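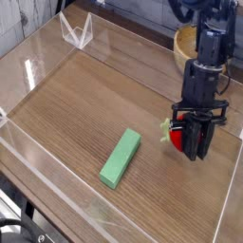 09/01/2026

So the quote from Tekik came back, and I've read it three times now. The arm is the cheap part. It always is. Then you get to the second page, where a spare set of finger pads is 55 dollars and the "integration support" is 229 an hour, and I'd like to meet the person who has ever used just one hour of it.

Tomoyo wants two arms by March. Her argument is that Gerkness takes 1000 off if you order a pair. My argument is that we haven't found enough work for one. Picking up a toy strawberry is a nice thing to show visitors - I've shown it to plenty myself - but I can't put it on a budget line and keep a straight face.

What I'd pay for first is dull stuff: cables, a decent bench, clear acrylic cut to size, a second gripper. Fumiko Nomura priced all of that last winter and her list is still sitting in my inbox. I'm going to ask Tekik for a quote without the support hours and see how fast they write back.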